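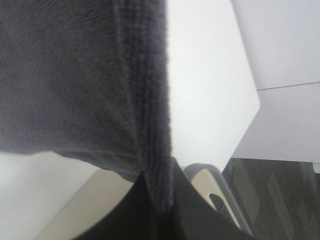 Kulla linen room, April

Search this site
Go

The linen room at Kulla was repainted over the summer and has been back in use since the start of April. It handles the cloths, towels and table linen for the house and for the two cottages behind it. Most of the work is folding. This page covers the dark grey cloths, which go through the room more than anything else.

Dorin Surdu runs the room in the mornings and Valter Westerberg takes over after lunch. Between them they replaced the old mixed set with one colour last year. The old set had faded to five different blues and no stack ever matched. The new order was for 100 cloths, all charcoal, bought through Dristo. They arrived in one delivery and were washed before anything else was done with them.

The cloth at the top of the page is one of the soft ones, with a bit of fuzz along the fold. The fibres stand up most where the fabric doubles over, so the folded edge looks paler than the flat part. Small creases like these are left alone. Dorin used to iron them out and stopped when he found they were back by the next morning.

Washing is done at 60 degrees with no softener. Darks are kept apart from the table linen, which is all white and picks up grey lint very easily. The lint filter is cleaned at the end of each load. Anything with a hole goes in the Avram box for rags, and the box is emptied when it is full.

The fold is in half, then in half again, with the thick edge facing out on the shelf. Stacks are five high. Taller ones lean, and the bottom cloth gets a hard line across it that takes a wash to remove. Valter folds in thirds at home and has asked for a trial. It has been put off until the winter sheets are packed away.

The white walls and cabinets were kept in the repaint. Cream was considered, but loose threads and marks are easier to find against white, and there was paint left over from the hallway.

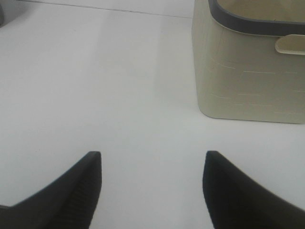 The tabletop in April. Plain white, wiped down with a damp rag at lunch.

The table came from the Momumo closing sale with a scratched top, and Valter refinished it himself. It took two weekends and the colour is close to the walls without matching them. The height suits Dorin better than the old bench did. Valter would like it a little lower and may trim the legs.

The next set of pictures will be of the table linen, once the new napkins have been hemmed.

5 comments
Share this gallery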